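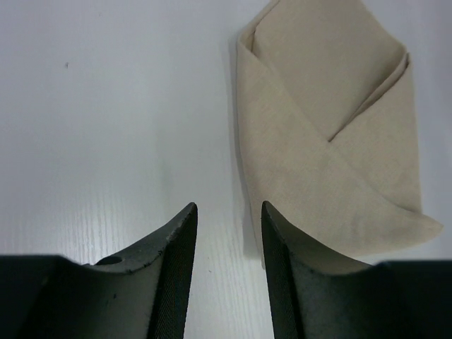
Parnen Folds: a small collection about folding cloth

Hi! I put this together while trying to get better at folding plain napkins and kitchen cloths, and it grew a lot bigger than I planned. It's pictures of folded fabric on a white tabletop, plus my notes on how each fold goes.

What's in it

3000 pictures, sorted into 4 folders by type of fold: halves, thirds, corner folds and odd ones. The odd folder is my favorite (and the messiest). Anything with slanted edges or a flap lying over the other layers went in there unless I had a proper name for it.

The notes are one text file per folder. I wrote most of them in March, so if the wording changes halfway through, sorry, I'd switched from "panel" to "flap" by then.

How to read the labels

fold: the name I use, which may not be yours
layers: only what shows from above
redo: yes if I'd fold it again before putting it on a table

Plain beige is hard! The creases are soft and the shadows are faint, so zoom in before you decide where one section ends and the next starts. I relabeled 45 pictures after doing exactly that.

Still to do

Split up the odd folder
Add the Harnia tea towels
Fix the 2 empty notes in thirds

Use any of it however you like.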